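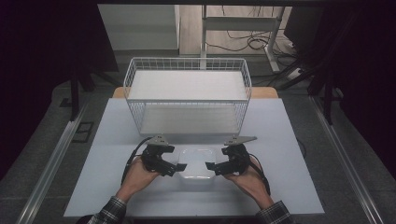
Figure 1. The two hand-held grippers on either side of a small lidded container, in front of the wire basket.

3. Workshop Build

3.1 Site and frame

The station was put together in a shared workshop over the summer, mostly in evening sessions, and was first used for recording in August. The workshop is open to all members on Saturday, so anything we built had to stay in one place without blocking the other benches. We settled on a booth layout. Aluminum extrusion rails run along both sides of the work table, with carpeted floor between rail and table, and dark curtains close off the left and right sides. The far side was left open so that a second person can reach the desk and the power strip without stepping into the work area.

A pale board appears to lie on top of the wooden table. We first worked on the bare wood, but the grain made it hard to pick out the edges of tan and brown objects in the recordings. The board is held by its own weight and is checked against pencil marks on the wood before each session.

3.2 Hand-held grippers

Each operator uses a pair of grippers, one per hand. The bodies were adapted from the open Gestard design, with the grip shortened for smaller hands. Two short jaws project from a boxy body that fits in the palm, and a flat gray plate stands on top of each body (Figure 1). A cable leaves the back of each gripper. We tried running both cables over the operator's shoulders, which pulled on the wrists during long reaches, and went back to letting them hang along the arms.

Jaw position is read by a small Nultex encoder in each body. In bench tests the readings drifted when the cable was bent sharply at the connector. Adding strain relief removed most of the drift, though the left unit still needs to be zeroed more often than the right. We have not found the cause.

3.3 Task and objects

The main task is a two-handed pick and place. The operator brings the jaws to opposite sides of a small plastic container, squeezes, lifts it over the rim of a white wire basket, and sets it down inside. The basket is wider than it is deep and is placed with its long side facing the operator. Containers are see-through or frosted, a choice made on purpose: they take on the color of the board, and the Farooqui tracker, which we used as a baseline, often loses their outline.

Nine operators took part. Each was shown the task once and given a few minutes of practice. We asked them to start from any position they liked, and clothing was not controlled.

3.4 Recording and filtering

Sessions were logged with the Tarnance recorder on the workshop desktop. We collected more than 3,000 attempts across all tasks. Of these, 1,125 belong to the container task, and 1,030 were kept after filtering. Attempts were dropped if either encoder stopped reporting, if the container left the board, or if the operator put down a gripper partway through. Failed grasps were kept and labeled as such.

Labels were added by hand, using the moment the jaws first touch the container as the start of the grasp. With clear containers this moment is hard to judge from video alone, so the encoder trace was used to settle unclear cases. Attempts where the video and the trace still disagreed were marked and left out of the timing results in Section 4.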